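Ticket 371: Raro arm stops short on wipe routine
Opened by: Shiela Layug
Assigned to: Areti Theodorakopoulos
Opened: 2022-02-17
Status: open, waiting on part

Problem
Raro stops partway through the wipe routine with a sponge in the gripper. The elbow joint faults and the arm holds position until someone clears it at the laptop. Same code each time, "position error, joint 4". It happened on three runs out of five last night. Without the sponge it runs through to the end.

Already tried
Power cycled the base and the arm. Re-homed all joints. Swapped the sponge for a drier one. Went back to the old Semix driver settings, which made no difference, so I put the new ones back.

Step 1. Repeat the fault with things on the cabinet (Areti)
Ran the routine at 50 per cent speed over the small tan cabinet, with two crushed cans, the white bowl and the tea bottle on top. I wanted the arm to have to go over the bottle cap, as that is where the path is tightest. Sponge held in the fingers, grip force left at default.

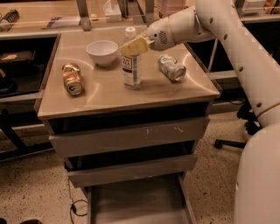 Step 2. Check the log
Position error on joint 4 starts to climb when the elbow folds, well before the sponge is due to touch anything. It trips at 1000 counts. The other joints look normal. I don't think the cans or the bottle matter.

Step 3. Check the wiring
Took the cover off joint 4. The encoder plug was seated but one wire moves in the crimp when you bend the loom. With the arm straight the reading is steady. Folded by hand with the power off to the motors, it jumps.

Step 4. Temporary fix
Taped the loom so it can't pull on the plug. Two full runs with the sponge, no fault. Please keep it at half speed for now and don't leave it running on its own.

Shiela: That doesn't explain why it was fine without the sponge.
Areti: The no-sponge test was the short path and the elbow hardly folds on that one. I'll run the long one empty when the new plug is in.

To do
Replacement plug ordered from Bundavberg, due in March. Song has the right crimp tool, ask before borrowing. Leave this ticket open until the plug is fitted.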